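Noltico N2 portable extractor: long-term review

Reviewed by Serena Bassi, Wednesday, November 20, 2024

The N2 is a benchtop fume extractor for soldering, resin work and light gluing. I bought mine in February for £249 and have put over 200 hours on it. It replaced an older Jardine unit with a failed bearing.

The fan has 2 speeds. Low is adequate for a single iron with the inlet close to the joint. High is needed for epoxy, and at that setting it is too loud for a phone call. There is no intermediate step, and the switch is on the rear panel, where it is awkward to reach once the unit is against a wall.
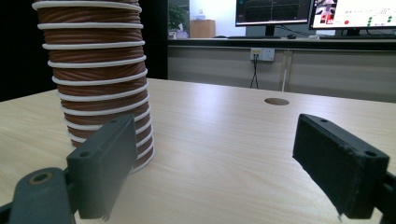
Filter access is good. Two clips release the front cover and the carbon cartridge slides out without tools. The prefilter is a plain foam sheet and can be rinsed. Noltico rates the cartridge at 800 hours, a figure I can't confirm. Mine has started to let some smell through on high, though not on low.

The outlet collar is the weak part. It is thin plastic with a shallow lip, and a worm-drive clip will distort it if overtightened. Foil tape over the joint gave a better seal than the clip supplied. Keep the duct run short and avoid tight bends, as airflow at the inlet drops noticeably with each one.

Llinos Llewellyn at Testside has the same model and reports a rattle from the front grille on high. Mine did this too until I put a strip of felt behind it.

Power consumption is modest and the mains lead is detachable. Spare cartridges are easy to find, but the collar is not sold separately.

Good: filter access, stable base, detachable lead
Bad: outlet collar, switch position, noise on high

Rating: 7/10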